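Rebuilt Steering Racks: The Stuff You Keep Asking Me

I run the parts desk at Lastlow, and I answer the same handful of emails most mornings, so I finally sat down and typed it all out. If your question isn't covered, write to me and I'll probably add it.

Last updated 2022-07-24

What does "rebuilt" mean on your racks?
Every rack gets stripped to the bare housing, washed, measured and put back together with new seals, bushings and inner tie rods. If the bore is scored or the rack teeth are worn, the core goes to scrap. I've had people ask me to let one slide because their truck is old anyway. Nope, sorry!

Where do the seals come from?
We use Gratinent seal kits in all the hydraulic racks. We tried a cheaper kit one February and I spent the spring taking phone calls from folks with puddles in their driveways, so we went right back.

Do you carry electric racks?
Only a few. We get them through Stojanović, who does the motor and sensor side (way over my head), and they usually ship a few days later than the hydraulic ones. Email me before you order and I'll check the shelf.

How does the core charge work?
It's $71 on most hydraulic racks. Send the old one back in the same box, drained and with the plugs in, and I'll refund the whole thing. Please drain it. The carrier will refuse a box that's dripping, and then we both have a headache.

How long do I have to send the core?
You get 25 days from delivery. If your mechanic is backed up, just tell me and I'll put a note on the order.

Do I have to flush the system?
Yes! Old fluid carries grit, and grit eats new seals. I like to run fresh fluid through the return line until it comes out clean, then bleed the air by turning lock to lock with the front wheels off the ground. Fullena makes an inline filter that I'd add while you're under there.

Can I reuse my outer tie rod ends?
If they're tight and the boots aren't torn, sure. I'd still replace them on anything with high miles, seeing as you're paying for an alignment either way.

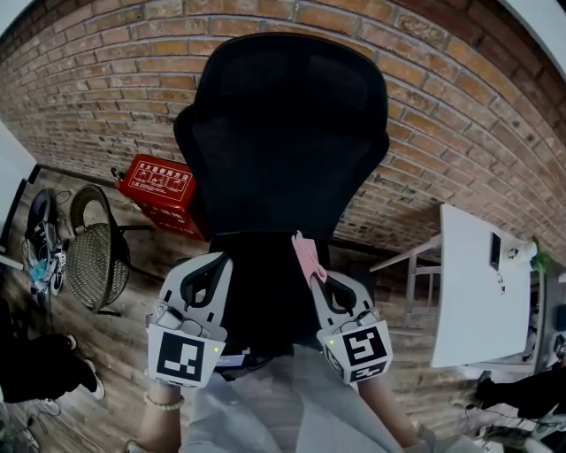
What about the warranty?
It's 3 years on the hydraulic racks, parts only. Keep your alignment receipt and your flush receipt, or a receipt for the fluid if you did the job at home.

My new rack is making noise. Did I get a bad one?
Maybe, but check for air first. A whine or groan right after the install is usually air in the fluid, and it can take a couple more rounds of bleeding to get it all out. Clunking is different, so look at the mounting bushings and the intermediate shaft. Still noisy after that? Send me your order number and a short video with the sound on.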